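LEIA-ME, obras-passeios (Prinik)

Lista dos pedidos de obra em passeios da câmara de Sovholm, tirada das actas. 600 linhas, um csv. Valores em euros, sem IVA. Faltam as actas de outubro, ainda por digitalizar.

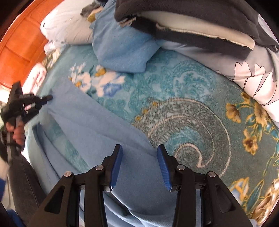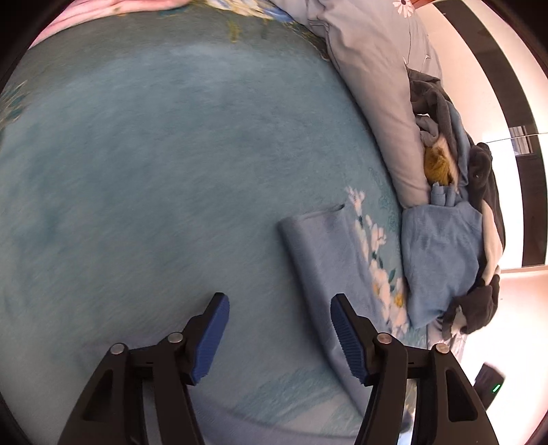
Da Brarnmont veio o reparo de que 40 linhas da estrada do Pinto estão repetidas, com a verba contada duas vezes. Confirmado, corrijo na proxima versão.

Coluna "estado": pedido, aprovado, parado. Vazio = não consta na acta, nao é zero.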